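Home | Archives | Threads | Authors | Subscribe | Help
Search this list Go Advanced

Subject: Re: open day at Romen - worth the drive?
Date: 13 July 2019

Quick one before I go pick up the kids, will fill in the rest later if anyone wants it.

> Did anybody from the list make it to the Romen open day? We're looking at
> bin picking for the Workano line and my boss wants to know if it's
> worth getting a quote or if we should wait another year. Mostly long thin
> parts, all mixed up. Also how was the parking, last time I ended up
> walking half a mile with a box of samples.

Yes, went. Parking fine if you come in by the back gate, the front lot was full when I got there. Take the second left after the tire place, not the first, the first is somebody's driveway.

Worth the drive, I'd say, but go for the demos and skip the talks. Sat through one on "the future of flexible handling" and it was 19 slides of stock photos plus a video that wouldn't play. Coffee was good. Sandwiches gone by noon.

OK the bin picking. They had it in the back hall, the one with the carpet. Arm reaching over a table, open metal bin, red and green bars lying in it every which way. Idea is the arm goes in, takes one bar, puts it down outside, goes back for the next. Sounds like nothing much until you think about long parts against each other near a wall. Which is exactly your problem so I hung around for two full rounds and asked to many questions.

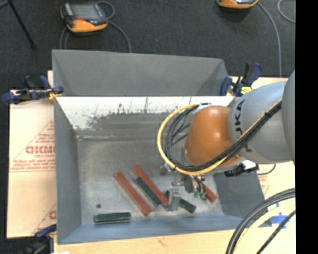 Uniyal wrote to me off list that long parts are the wrong thing to judge by, because anything with a clear long side gives the vision an easy time, and that I should have asked them to run short fat parts instead. Fair point. I didn't ask. But your parts are long so I'm leaving it in.

What I got out of the guy running it, from my notes, which are a mess:

- He says planning the way in is harder than finding the part. Finding is quick. Then the software has to work out how to get the fingers down without hitting the wall or knocking the neighbor.

- Parts touching side by side: it tries for an end first. If it can't get an end it nudges the pile and looks again. I saw it nudge once. Slow, but it got the bar.

- Deep corners are bad. He was up front about that. Last part in a corner sometimes gets left for a person. For a real line he'd want a bin with more slope to it.

- Cable routing came up a lot. Everything on the outside of the arm has to get down into the bin along with it, and he said they redid theirs twice. Plan for that before you buy the bin, was his advice.

- They logged 843 picks in the week before the open day. I asked how many were misses and he said he'd have to look it up. Hmm. Get that number in writing.

Cycle time, I didn't have a stopwatch and I'm not going to guess. Slower than a person, easy. He didn't claim otherwise. The pitch is it runs at night.

Price: wouldn't say in front of people. Gave me a card for Flilel, who do their integration, and said they'll run your own parts for free if you ship them a box. 6 weeks wait right now. If your boss is on the fence that's what I'd do, costs you a box and postage, and then you've got video of your parts and not theirs.

Other stuff in the hall: a palletizer doing the same layer over and over, a screwdriving cell that was down the whole time I was there, and a sanding demo you couldn't get near for the crowd. Didn't see the welding, it was in the other building and I ran out of time.

One more thing, wear decent shoes. It's all concrete between the buildings and the tour is longer than the flyer says.

If you do ship to Flilel put in some bent ones. Ours come off the truck bent half the time and I bet yours do to. A demo with nice straight parts won't tell your boss much.

I have the handout on the gripper somewhere in teh car, can scan it in July sometime if there's interest. Gotta run.

Previous message | Next message | Back to thread index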